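Ticket: Drawer task, gripper stops short of the handle on close
Project: Fukwood (student robotics club, simulation track)
Opened by: Wilma Baert
Assigned to: Nurhan Ateş
Status: Resolved
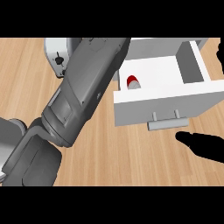
Summary
The task is to open the drawer, leave the item inside alone, and push the drawer shut again. Opening is fine. Closing fails on most runs. The arm goes back toward the drawer front, stops a little before it touches, and waits there until the episode times out at 300 steps. No error in the console.

Setup
Judwood scene pack, drawer unit, wood floor. Club build of the Alilex controller, default gains. Same machine we use for practice, the one by the window. Scene seed fixed at 17 so everyone gets the same start.

Steps to reproduce
Load the drawer scene with the red and white item in the drawer.
Run open_then_close from the task menu.
Wait for the open phase to finish.
Watch the distance readout during the close phase.

Expected: contact with the drawer front, then a push until closed.
Seen: distance drops to 4 cm and stays there.

Log

Wilma, 3:40 pm
Tried with the item removed from the scene. Same result, so I don't think it's a collision with the item. Also tried a slower approach speed. Same stop, it just takes longer to get there.

Nurhan, 4:15 pm
Can you turn on the collision shapes and run it again? I want to know if the planner thinks the drawer is somewhere else. Please also send your task config. Yours may be older than the one in the shared folder.

Wilma, 4:30 pm
Config attached. Collision shapes look right when the drawer is closed. When it's open, the shape for the front panel is further out than the panel itself. The side walls are fine.

Nurhan, 4:50 pm
OK, that explains the stop. The planner keeps clear of a panel that isn't where it's drawn. Your config has a handle_offset line left over from the Fahmy cabinet we used in January. That cabinet had a deeper handle. The offset gets added to the front panel once the drawer joint moves, and the closed position ignores it, so you wouldn't catch it on load.

Delete the handle_offset line, clear the scene cache, and restart. A reload from the menu is not enough, it keeps the old shapes.

Wilma, 5:05 pm
Deleted the line and restarted. First run still stopped short. I had forgotten the cache. Cleared it and ran again, and the drawer closed. Going to leave a batch running.

Wilma, 6:20 pm
Batch done. 300 runs, about 290 closed. The ones I looked at from the rest all had the gripper sliding off the top edge of the front panel, which looks like a different problem. The stop at 4 cm did not come back.

Nurhan, 6:35 pm
Good. Please open a separate ticket for the sliding and put two or three of the bad run numbers in it. Lowering the contact point a bit is the first thing I'd try. I've taken handle_offset out of the shared template and added a warning on load if the line is present.

Closed by Nurhan Ateş. Fix: remove handle_offset from task config, clear scene cache, full restart.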